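We spent most of the fall thinking about one desk, which sounds like very little until you try to keep one tidy! Our project, the Brarley Room study, asked where everyday things ought to live so that the top stays clear enough to work on – drinks above all, as they were our worst offenders.

The desk is long and white, with a white drawer cabinet tucked beneath it, and we tried 4 different layouts before settling on the right-hand corner as the place for bottles.

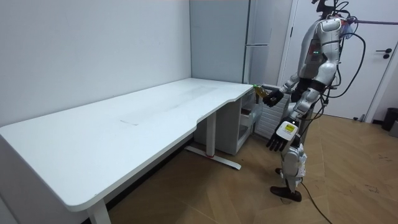 Rimantas Vītola would have put the drinks on a shelf of their own, well away from any papers, and told us so at the January review. We did talk it over at length (over 11 emails!), and we may still try a shelf next term, if we can find one that fits the wall.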